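Home | Tables & Chairs | Floors | Fabric | Ask Me Things | About

How I look after a polished table with a printed design

4/29/26

I've had three emails this month about scratched table tops, so I'm finally writing up what I do with mine. It's a big dark brown one with a high shine and a printed medallion of koi on the top, and we use it for everything: dinner, tea, wrapping presents, sorting out the bits and bobs drawer. I bought it second-hand from a furniture warehouse called Bednarek and it had plainly had a life already. I paid 269 pounds for it, and then the same again in petrol and favours to get it up the stairs (only joking, but it did feel like it!).

This is for fine, light scratches on a shiny finish. If you can catch your fingernail in the scratch, or the finish has gone white and flaky, please get somebody in to look at it. And if your table is old or worth a lot, don't take advice from me at all.

What you'll need

Two soft cotton cloths, old T-shirts are perfect
A bowl of lukewarm water
One small drop of washing-up liquid
A soft paintbrush, for the rim
Furniture polish for gloss finishes - I use the Bodine cream, but any silicone-free one will do
A lamp you can move about

Step 1. Clear it completely

Everything off, even the things you think you can work round. I used to slide the fruit bowl from one end to the other as I went, and I'm fairly sure that's how I put a few of the marks in myself. Lift, don't slide. Check under your coasters while you're at it. One of mine had a grain of something stuck to the cork and had been quietly sanding away for goodness knows how long.

Step 2. Get the dust off dry

Go over the top with a dry cloth and hardly any pressure. Start in the middle and work out to the rim, shaking the cloth out of the window every so often. If your table has a moulded edge, run the paintbrush along it. Crumbs love it in there.

Step 3. Wash it, barely

Put the drop of washing-up liquid in the water, dip a cloth and wring it until you think it's too dry, then wring it once more. Wipe a small patch, dry it with the second cloth, and move on to the next patch. Follow the grain where you can see it. Over the printed part I just go lightly in whatever direction suits, and I never scrub. If there's a sticky spot, lay the damp cloth on it for a minute and try again.

Please don't use the kitchen spray. I did it once in a hurry before people came round and got a cloudy patch that took me three goes to shift.

Step 4. Look at it with the lamp

Let the table dry for a good half hour, have a cup of tea, then put the lamp down low at one side and look across the top from the other. Scratches you'd never notice from above will jump out at you. Don't panic. A shiny dark surface shows absolutely everything, and half of it disappears again once the lamp goes back to its usual place.

Step 5. Polish

Try it first somewhere that doesn't show. Underneath the rim is no good, as it's often not finished the same way, so I pick a spot on top where the lamp base normally sits. Leave it overnight. If it still looks fine, carry on.

Put a dab about the size of a pea on the cloth, never straight on the table, and rub it in along the grain with long strokes. Wait the time it says on the tin, then buff with a clean bit of cloth until your hand stops dragging. The fine scratches won't go, but they do soften, and that's enough for me. I do this twice a year, once in July and once after Christmas. More often than that and it builds up into a sort of greasy film.

One warning about the design. Mine is printed, so I keep well away from anything described as a scratch remover or cutting paste. Those work by taking a bit of the surface off, and I'd like to keep my fish.

Step 6. Put things back

I've given up on the idea of a bare table. It gets lived on, and the light scratches will keep coming whatever I do. Felt pads under anything heavy, a mat under anything hot, and lift the jars when you pass them to each other. 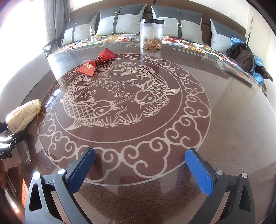 Koi on the table top, with a red packet and a black-lidded jar. The fine scratches show up nicely in the shine.

If you've got a ring mark from a hot cup, leave it alone for a couple of days before you try anything, because some of them fade by themselves. Mine did, mostly. The one by the window is still there and I've put a plant on it.

Next time I'll do chair legs and the felt pads that fall off them after a week.

Contact | Copyright Wendemov Home Notes | Back to top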